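# Cunumcombe Swap Shelf: Your Questions

**What is the Swap Shelf?**

A free book exchange that runs all year in the old ticket office at Cunumcombe. Bring a book, take a book, or just take one! We opened with 78 donated paperbacks and now have roughly 4,000 titles moving through.

**Do I have to bring something to take something?**

Nope. If you see a book you want, it's yours. Plenty of our happiest readers turn up empty-handed and go home with an armful.

**What can I donate?**

Novels, cookbooks, poetry, comics, kids' books, travel guides – even really old ones, which are great fun to read. Please skip encyclopedias and anything with mildew. One musty book can spoil a whole shelf.
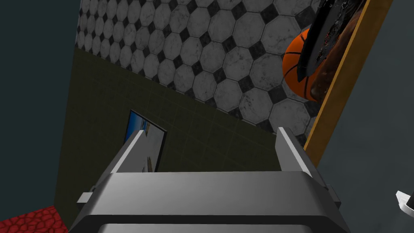

*Answers by Érica Mendonça*

**How are the shelves arranged?**

Fiction goes by author's last name, more or less. Everything else goes by subject, and the mystery section has its own wall (it kept growing, and I couldn't be more pleased). Put books back wherever looks right and we'll tidy up later.

**Can I ask for a particular book?**

Yes, please do! Write it in the green notebook by the door. We swap boxes with the Skostenbridge shelf every month, so there's a decent chance it'll show up. Someone waited until December for the third book in a sea adventure series, and it came in with the fourth and fifth tucked behind it.

**Is there a limit?**

Take up to 19 at a time. That sounds silly until you've met a family packing for the lake.

**Do you have books in other languages?**

We do – mostly Spanish and Portuguese, with a little French. More would be wonderful, especially picture books.

**When can I drop off a big box?**

Any time after 10 a.m. Leave it inside, never on the step.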